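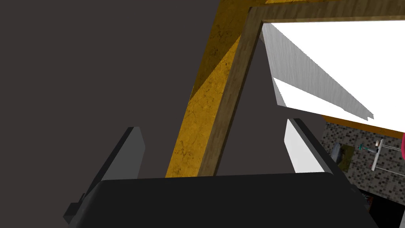
Household Tips: When a Kitchen Robot Arm Stops With Its Gripper Open

Illwood Home Services receives regular inquiries about robot arms that halt partway through a task near cabinets, door frames or shelving. The following guidance applies to the Juker arm and to similar household models.

Press the stop button before approaching the arm. A halted arm may still be powered, and the fingers can close without warning. Keep hands, sleeves and dish towels out of the space between them.

Switch the unit off at the wall and wait 70 seconds. Support the arm from below before releasing the brake — an unsupported arm will drop. Move it away from any woodwork by hand, slowly, and do not pull on the fingers.

Inspect the finger plates for grease or flour. Wipe them with a damp cloth and dry them fully. Check that each finger is firmly seated in the palm. A finger that rocks from side to side must be replaced before the arm is used again.

Glossy white panels and bright cabinet doors may confuse the distance sensor. If the fault returns at the same spot, set a keep-out zone of 200 millimeters in front of the surface and run the task at low speed with no load.

Arms that display fault code 97 after a restart should remain unplugged until they have been serviced.

Comments

abbasi_k: Ours dropped when I let the brake go. Dented the drawer front. Wish I had read this first.

Trermont Tenant: Does the keep-out zone survive a power cut?

oldpans: Mine lost it after an outage, had to enter it again.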